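Giving up takeaway coffee for February

I went through my bank statement at the end of January, mainly to find out when the broadband contract renewed, and ended up adding up coffees. Between the start of October and the end of January I bought 78 of them. They came to £244. Most were from Aguiar, the place by the station in Imcombe, and the rest were from wherever I happened to be when I got bored.

I wasn't shocked by the money exactly. I have spent more than that on stupider things, including a bike I rode twice. What bothered me was that I could remember very few of the coffees. There was a good one in November when the train was late and I sat inside with the paper. There was one I dropped on the steps. The other seventy-odd have gone.

So I decided to stop for February. It is the shortest month and I already dislike it, so there was not much to spoil. The rules were simple. No coffee in a cup I would throw away. Coffee at home was fine, coffee at work was fine, and sitting down in a café with a proper cup was fine as long as I stayed there to drink it. I wrote this on the back of an envelope and put it on the fridge, where it stayed until the magnet fell off. 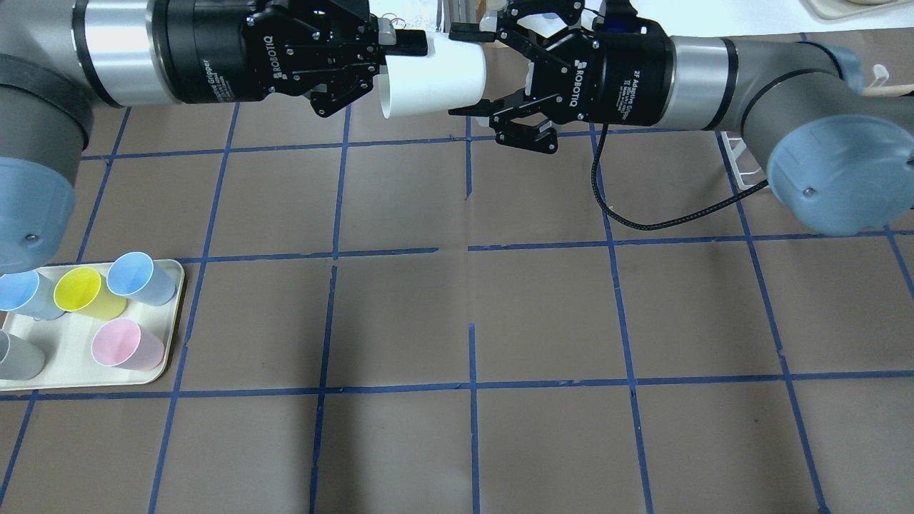

A plain white paper cup, held sideways.

The first week was mostly about the walk. I leave the house at twenty past seven and it takes me a quarter of an hour to get to the station. For about three years I have arrived there, gone to Aguiar, said hello to Jeferson Moura behind the counter, and got on the train with something warm in my hand. Without the coffee I was on the platform with nothing to do. I read the posters. I now know a lot about the pantomime at the Corn Hall, which finished in January and which they still haven't taken down.

I also felt bad about Jeferson. I know it isn't my job to keep a café going, but he had started making mine when he saw me come round the corner, and on the first day he had already put the shot on. I had to explain the whole thing with a queue behind me. He gave the coffee to the woman behind me, who didn't want it either, as she had come in for a teacake.

He told me I could bring my own cup and he would take 20p off. I had thought of that. I own a reusable cup already, in fact I own three, and they are all at the back of the cupboard smelling of old milk. I didn't want to swap one habit for the same habit with washing up. That may have been pride. I'll come back to it.

By the second week I had bought a flask. It is an Istirix, half a litre, dark green, and it was more than I meant to pay. It keeps coffee hot for a very long time, to the point where it is a problem. I fill it at seven and at half past nine I still can't drink it without leaving the lid off for a bit. Marlene Meireles, who sits opposite me, has the smaller one and says to put the milk in first. I have tried it and it does help.

The coffee I make at home isn't as good as the coffee at Aguiar. I use a stovetop pot that came from my brother-in-law, and for years I had been doing it wrong. I was packing the grounds down hard and having the gas on full. If you fill the basket loosely, level it with a finger and keep the heat low, it comes out much less bitter. I also start with water from the kettle instead of cold, though you need a tea towel to screw the top on as the bottom half gets hot straight away. I burnt my thumb learning that.

I tried a few different beans. The supermarket ones in the red bag were fine. The expensive ones from the farm shop were sour and I gave them to Kai Ostermann next door, who likes sour coffee and has not stopped thanking me. The ones I have settled on are from Herkulska, who roast on the trading estate and sell from a hatch on Saturday mornings. You have to bring a bag or they charge you for one. I had a medium roast with no particular description on it beyond the word "medium", and it suited me very well.

A bag lasts me a fortnight if I have one pot a day and nobody comes round. I had two bags in February, plus the farm shop mistake and the flask, so I can't claim to have saved anything yet. If the flask survives until summer I will be ahead. I do tend to leave things on trains. 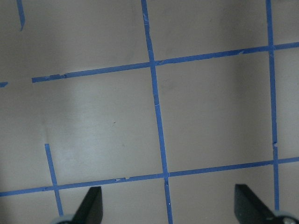
The third week was the hard one. I had a cold, the trains were bad, and I had to go to Reading for a training day that started at nine and was held in a room with no windows. At the break there was a table with an urn and a tower of disposable cups. I stood there for a while. I had left the flask on the draining board at home. Érica Pacheco, who was running the day, asked if I was all right and I said I was giving up paper cups, and she went off and found me a mug from the staff kitchen. It said World's Best Grandad. I used it for the rest of the day and washed it up before I left.

I mention this as I think it was the only time all month that I had to ask for anything, and it took her a minute. I had been ready to go without all day and be grumpy about it. I am not good at asking for things. My wife has pointed this out in other connections.

I did slip once. On the last Saturday we were at the under-elevens football, it was sleeting, and Josué Caldeira came along the touchline with a cardboard tray and handed them out to all the parents. I could have said no. I had it in my hand before I had thought about it, and then it was warm, and I drank it. It was instant with too much sugar and I enjoyed it more than nearly all of the 78. We lost by a lot.

So what has changed. I have been back to Aguiar since, and I go in once a week now and sit down. If I get the earlier train home on a Thursday there is time for it. Jeferson brings it over in a china cup with a small biscuit, which I never got in three years of taking it away. I read whatever has been left on the table. Last week it was a magazine about boats.

On the other days I have the flask. I have got used to the platform too, more or less, and I've started doing my messages there, which means I don't do them at dinner.

As for the three reusable cups, I got them out and soaked them overnight in bicarb. One came up clean. One still smells, and the third has a lid that doesn't fit and I think never did. I have put the clean one in the car for emergencies and the other two are on the side waiting for a decision. If anybody knows how to get the smell out of a silicone seal, please leave a comment. I have tried lemon juice, vinegar and leaving it in the sun, though it was February sun, so I may give that one another go when the weather picks up.

I haven't decided about sugar yet. One thing at a time.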